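Painting a small backdrop with a sponge and two reds is one of my favorite August projects, and it's so forgiving! Start with a flat coat of dusty rose and let it dry for 40 minutes.

Mix a darker red with a splash of water, load a wide dry brush, and wipe most of it off on a rag.
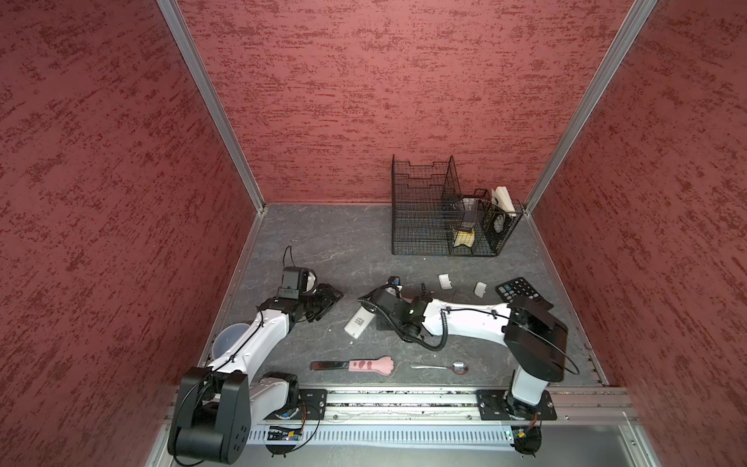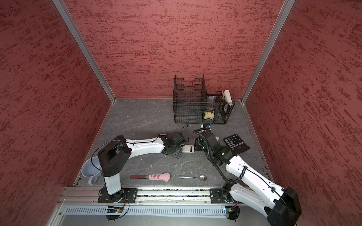
Now drag the brush lightly and change direction every few strokes (Kenna Hepburn taught me to use my wrong hand, and wow, it helps). Stop while plenty of the base coat still shows. For the floor, gray with faint marble veining sits beautifully against streaky red walls like these. Seal everything with 4 thin coats of matte varnish.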